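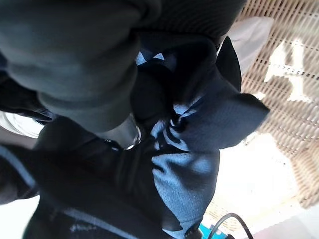

Progress report no. 2, laundry handling project
Prepared for Raghda Akl, Birngate
Submitted by Samer Karam, Tiltura
December 25, 2019

Status

The project is on schedule in data collection and behind in evaluation. The delay comes from the second test site at Cutville, where the room was handed over to us later than planned. Spending is within the approved budget, and we are not asking for changes to it in this period.

Work since the last report

Our first report covered single items on a flat table. This period we moved to mixed garments in baskets and to unloading from a front-loading washing machine. We recorded 814 demonstrations, of which 200 were set aside for testing and have not been used in training. Hadi Farah ran most of the sessions and kept the session log.

The main question for the period was how the policy should choose where to grip. The method in our proposal picks a grasp point from the head view alone. It does well with towels and plain shirts. It does poorly with sports clothing, where mesh panels and dark trim fold into each other and the outline of one garment is hard to separate from the next. Nour Azar added a second stage that uses the wrist view during the last part of the approach. The second stage can move the grasp point a short distance or call off the attempt and back away.

We compared the two versions on the same set of starting piles. The one-stage version lifted exactly one garment in 103 of the 200 test trials. Trials with the two-stage version are not finished, and we prefer to hold those numbers until the full set is done. The most common failure for the one-stage version was lifting two garments together, followed by closing on a fold too shallow to hold.

Basket handling

The basket has to be brought to the machine before unloading starts, and it sometimes shifts during the work. We now treat this as a separate skill with its own data. The left gripper takes the rim, and the controller limits how hard it may pull so that the weave is not bent out of shape. Cristóbal Ocampo wrote the force limits and tested them on wicker and on hard plastic. Wicker needs the lower setting.

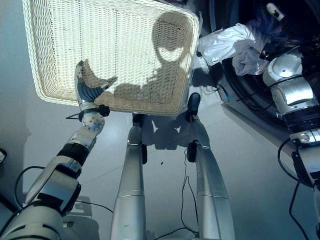 Shadows have been a larger problem than we expected. With strong light from one side, the arms throw dark shapes onto the basket floor, and the early model treated some of these as dark clothing. We added sessions at different times of day and with the blinds both open and closed. False grasps on bare basket floor have become less frequent in daily use, but we have not yet measured this properly.

Cables on the floor are still routed by hand before each session. A fixed routing is needed before the robot can run without an operator in the room.

Next period

Finish the two-stage trials and report both versions side by side.

Repeat the basket tests at Cutville under the lighting there.

Begin work on items left at the back of the drum. Reach is limited and the wrist view is dark in this position. Nour is looking at a small light for the wrist.

Send the cleaned data and labeling notes to Birngate for review.

Items for your attention

We need written approval to share the test set with the Đorđević group, who have asked to run their own grasp method on it. The spare gripper fingers ordered in October have not arrived. We have one usable set left and would have to pause collection if it wears out.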